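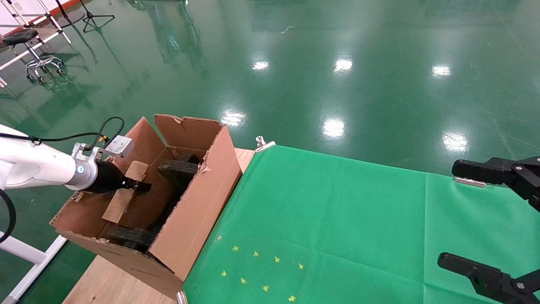 Stinuline is our attempt at getting a robot to unpack things when it can't see everything it's reaching for. We started with boxes, and we're still a bit in love with them! A cardboard box with its flaps up hides a surprising amount from a head camera. The upright divider near the front is the part we care about most, with dark foam blocks sitting at different depths around it, and the policy has to work out how to bring two short black fingers in past the cardboard without shoving the whole box along the table.

What's in this release

2231 episodes of box reaching and block removal, all teleoperated
Head camera video, joint positions and gripper state for each episode
A text file of operator notes, lightly tidied (Yareli's are the good ones)
Training and evaluation code for the Lota baseline

The method, in short

Lota predicts a short chunk of motion along with a guess at where the next contact will be. When the fingers touch something earlier than the guess said, the remaining chunk is thrown out and a new one is predicted from that moment. We got the idea from watching operators, who slow down and feel their way once the gripper blocks their own view.

The part that made us cheer was how little data the contact guess needs. Trained on the first 2000 episodes, it already replans at sensible moments on boxes it hasn't met, including ones with torn flaps. Adding the rest helped mostly with blocks lying low near the front wall.

Splits

Train is 2000 episodes and the remainder is held out. Held-out boxes never appear in train. Please don't shuffle across the two, as the box identities leak very easily.

Known problems

Ceiling lights reflect strongly off the glossy floor, and the colour balance drifts with them. Dark foam inside a shaded box is hard to see in places. Contact labels come from motor current with a 30 ms window, so very soft touches get missed. Nicanor is relabelling those by hand and hopes to have them up in August.

Changes

2nd June: fixed swapped left and right gripper columns, thanks to Refugio Ocampo for spotting it.

Contact

Manju Mathur and Yareli Tapia look after the data, Thirumalai Acharya the code. Send us your weird boxes, we'd love to try them!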